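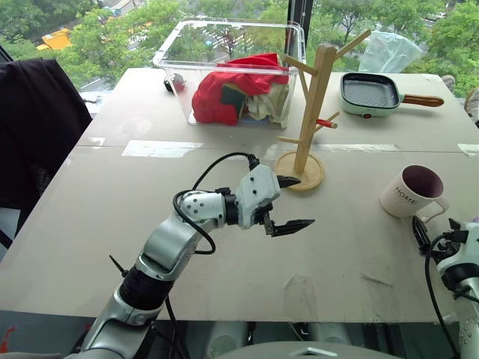

Standing desks, month three: a thread

1/ Work swapped all our desks in Asenville for the Clulix sit-stand kind. The brochure said we'd be "up and energized" most of the day. I've been keeping a tally since July because I didn't believe it.

2/ First week, everybody stood. Second week, the people near the door stood. You can guess the third.

3/ My own tally: 109 times I sat down in the morning and meant to get up at lunch. I got up at lunch 40 times. Most of those were to get lunch.

4/ The app (of course there's an app) buzzes you when you've been sitting too long. It also buzzes when you're standing, and once at 2 in the morning. It gave me a badge for that one.

5/ Somebody always replies "but the research." Fine, which research? The brochure has a footnote. The footnote goes to the Clulix website. The website has the brochure on it.

6/ Credit where due, my back does feel a bit better. I also started walking home in July and bought decent shoes, so good luck working out which one did it.

7/ What I'd like to know is what one costs next to a plain table and a decent chair. I asked Ginell, the dealer. They sent me a "wellness value" chart with no prices on it. I asked again and got the same chart in color.

8/ A few of you mentioned the Ramanauskas crank model. No app, no motor, you wind it by hand. I tried one on Saturday. It wobbled at full height and I still liked it more.

9/ Will keep the tally going through winter. If I turn into a stander I'll say so here. Don't hold your breath.

Last updated: Saturday, 7:40 pm

More from this account
Do office plants clean the air? Mine died
The Ginell chair trial, part 2
Blue light glasses, again
Why I gave up on the step counter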